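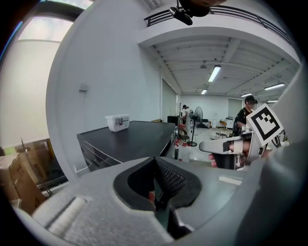 A Big Room and Its Small Things: notes for my talk in Sultberg
By Liesbeth Van Dijk, August
14 comments | 345 shares

We use cookies to remember your language. Accept / Settings

Notes to myself: speak slowly. Drink water before the part about the doors. I have 14 minutes and the last time I used too many of them for the introduction.

Start

Good morning. I want to speak about a large room with a high ceiling and white walls, and about the things that we put in it. The building was finished in 2002, and people who visit say first how much space there is. Then they ask me where they can put down their bag. This is my whole subject, the second question.

When we moved in with Clekodetti, I believed that so much space would solve our storage problem. It made the problem bigger. In a small room you must decide where a thing lives. In a large room you can put it down anywhere and walk away, and the floor is so wide that it does not look wrong.

(Pause. Ask who has a table at work that nobody can use for working. Wait for hands.)

The long table

The long table with the black top was meant for working. On a black top every light-colored thing is easy to find, and I recommend this to anybody who loses screws or paper clips. A black cable you will lose there, of course.

We made one rule for it. A thing may stay on the table overnight only when it is in a box, and the box has a label on the side. I say on the side and I mean it, do not put the label on the lid. The lid goes away with somebody, or another box comes on top. The label on the side you can read while you walk past.

For the contents I keep a list. When I began it in spring it had 619 lines. Many of these lines said "various", so I do not want you to admire the list very much. I have since forbidden the word "various" to myself.

Next part is light. Do not hurry here.

A high ceiling takes the light far away from your hands. The tubes hang up under the beams, and they light the floor in a very even manner, good for walking. For reading a small label it is less good. The window high on the wall helps in the morning. After four in the afternoon I carry the box to a better place or I use a lamp. Sort small things before lunch, and keep the large things for later in the day.
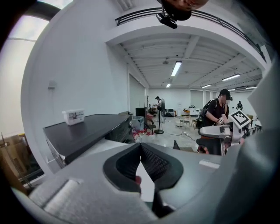 Hendrik Van Loon disagreed with me when I gave this part for practice. He said that people do not sort by daylight, they sort when they have time, and that I should ask for lamps over the counter and stop planning the day of other people. He also said that a printed label in large letters would save me half of this chapter.

I have kept the chapter, but I changed our labels to larger letters, and he is right about them. If somebody asks about lamps: we have requested them from Willems and we have no answer yet. Say this in a friendly way.

The doors

(Water.) 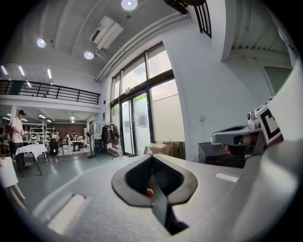
My favorite advice about storage is to keep away from the entrance. Everything that is delivered wants to stay just inside the door, where the person carrying it became tired. We tried tape on the floor and we tried a sign, and the boxes stood on the tape, in front of the sign. Then I looked at the doors themselves. The two door panels are of frosted glass, so a person who comes from outside cannot see if something stands behind them, and the green of the trees shows only through the clear part at the top. That is beautiful, and it is of no help to somebody with a full cart. So now the rule is that the space in front of the glass stays free for the full swing of both doors, and the place for deliveries is along the wall, several steps further. I pace the steps myself when I have a new colleague with me. It looks foolish but they remember it.

If there is time, tell here about the umbrella stand. If there is no time, leave it out, it is not a very good story.

Small appliances and their boxes

This is the part where I receive the most questions. Should you keep the original box of an appliance? My answer is yes for one year, when there is a shelf for it, and no when it must live on the work table. Lay the paper with the box from the first day. A manual in a drawer is a manual you will search for. At Cirnum they fold the sheet and put it inside the lid, and I have taken over this habit, though first it lies on top of the box for some days until I have read it.

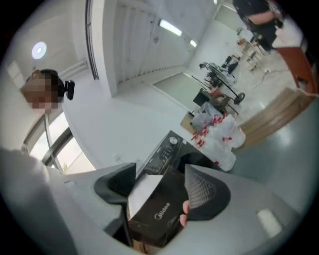
A Midea box with its folded paper on top; behind it, the bottles with red caps.

Bottles I keep together in one close group and never in a row. In a row the last one always walks to the edge. When the group stands packed, you notice a hole in it, and so you know that one is missing without looking in any list. For the plastic bags I still have no good method. We put them on the nearest cardboard box, as you can see on the slide, and if someone in the audience has a method I will write it down.

Do not speak about the kitchen! It is another talk.

Last slide

Give the three things to do on Monday, no, say "tomorrow", we do not know which day they go back. Put one label on the side of one box. Open your main door completely and see what it touches. Take the word "various" out of your list.

Thank the organizers in Sultberg, and thank Hendrik for the large letters. Questions after this. The microphone goes back to the table at the left.

Get our newsletter about rooms and storage, once a month. You can unsubscribe at any time.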